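A Standing Screen for the Work Table

Readers of this blog will be aware that the large table has served two purposes for some time: correspondence in the morning, mending and small repairs after lunch. The arrangement was adequate until September, when the low afternoon sun began to reach the work surface and made fine stitching difficult. It was therefore decided to enclose one corner of the table with upright panels.

Selection of Materials

Three finishes were considered. The gloss option from Holmgren was handsome but returned too much glare. Murali Thomas, who has furnished two studios of his own, recommended a matte white, and this advice was accepted. The panels were ordered from Skandovex and arrived within 9 days. I had measured for a width of 100 centimeters and saw no need to revise that figure.

Placement

The panels stand directly on the tabletop and meet at an angle. Pins, thread and buttons that formerly rolled off the back are now retained. I have left the surfaces bare for the present – a calendar was proposed and declined.

The join remains the one point of dissatisfaction. A narrow gap runs down between the two panels, and small dark flecks show through it against the white. Edvin Ljungberg has suggested a strip of white cloth tape along the back, to be applied once the final angle has been agreed upon.

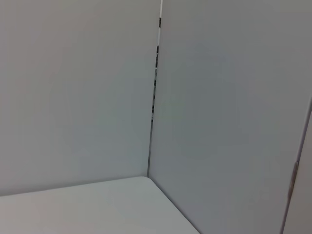

Matters Outstanding

The tape is to be purchased this month, together with a lamp of modest height. The old cutting mat will be retained. Correspondence will continue at the other end of the table, and the mending basket, which presently holds 40 or more unmatched buttons, is to be sorted before the holidays.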